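Subject: Re: [prisoner-support] Barkwood transfers and the June filing
From: Neusa Toledo

Hi all,
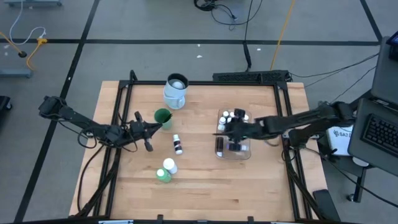

I spoke with Heloísa Coutinho this morning and can answer most of what So-ying asked. Her message, for those who joined the list recently:

> From: So-ying Mak
>
> Can someone tell me where the Bittencourt appeal stands? The last thing I have is the March ruling, which let the state use the Histalari assurances even though they came in after the hearing had closed. I also heard that he was moved to Barkwood and that his lawyers have trouble getting calls through. Is there a new date? And are we still collecting letters, or has that stopped?
>
> So-ying

The appeal is alive. Permission was granted on two grounds out of five: the late assurances, and the judge's refusal to hear the second medical witness. The other three were turned down on paper and Heloísa does not plan to renew them. She thinks the first ground is the stronger one.

There is no hearing date. The court office has told her to expect a listing after the summer break. The skeleton argument is due in June and the bundle is already at 527 pages, so she is asking people not to send her more background reports unless she requests them.

He was moved to Barkwood, yes. Legal calls are booked through the wing office in 40 minute slots, and two were canceled in March without notice. Rosimeire Figueiredo has written to the governor and has a reply that says staffing was the cause. She has asked for the log of canceled calls and will file a complaint if it doesn't come.

Letters: we have 32 so far, and they will go in as one exhibit. Please keep yours under 1000 words, sign it, and say how you know him. Unsigned ones can't be used. Send them to Cauã Bezerra, not to me — I am away for part of next month and don't want them sitting in my inbox.

Mail to him directly still has to carry his prison number on the envelope. Three cards came back last month without it. Cauã has the number if you need it.

Neusa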